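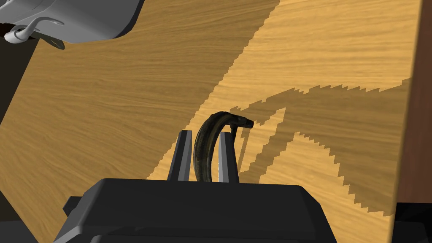
Trying out grippers in the simulator before you spend money
Workshop tips, 9/27/23

I spent most of August putting off buying a gripper for my bench arm, and I'm glad I did, because a simulator on an old laptop answered most of my questions for free (well, for the price of the electricity and a lot of coffee). These are my notes, in no particular order.

Start with fruit. Everybody wants to start with a cube, and a cube will tell you next to nothing! Any pair of fingers can hold a cube. A banana bends away from the grip, so you find out fast whether the pads are long enough. I like to stand it upright between the fingers with the stem end curling over the top. If you only ever pick it up lying flat across the middle, you'll think every gripper on the market is wonderful.

Go for light-colored pads on dark fingers. I tried all-black ones first and kept squinting at the screen trying to work out where the finger stopped and the fruit began. With pale gray on the inner faces you can see the line of contact right away, even when the banana is the nearly black kind you'd normally save for bread.

Leave the shadows alone while you're testing grip. My tabletop gets those sawtooth edges where light meets dark, like somebody went at it with pinking shears, and I lost 2 evenings to shadow settings before I admitted they had nothing to do with holding on to a banana. If you're comparing cameras, though, that's another matter, and you'll want to clean them up first. A camera program can take a jagged dark patch for an edge and go chasing after it.

I've tried 4 grippers this way so far. The Trodida has short stubby fingers and is lovely on jar lids, hopeless on anything tall. The Drorngate is a plain parallel one, nothing fancy, and it's the one I'd tell a friend to try first. The Wastex closes too fast at its factory setting, so turn the speed down before you do anything else (the slider is buried on the second settings page, under "motion," don't ask me why). The Butkienė I still haven't made up my mind about. The fingers are nicely shaped but the model file came in at the wrong scale and I had to fix it by hand.

Run the same pick 8 times with each one and move the object a little between tries. Write down the misses in an ordinary notebook. I used a spreadsheet for a while and never opened it again.

Check your view too. A camera sitting down low behind the gripper is great for seeing the fingers close, but the body of the thing fills up the bottom of the picture and you can lose small objects behind it. Nudge it up a bit, save the position with a name you'll recognize, and then use that same view for every gripper or your comparisons won't mean much.

Next on my list are a spoon, a wet sponge if I can find a decent soft one to load, and a mug by the handle. Save your settings file before you change controllers, by the way. I didn't, and had to set all the finger speeds over again.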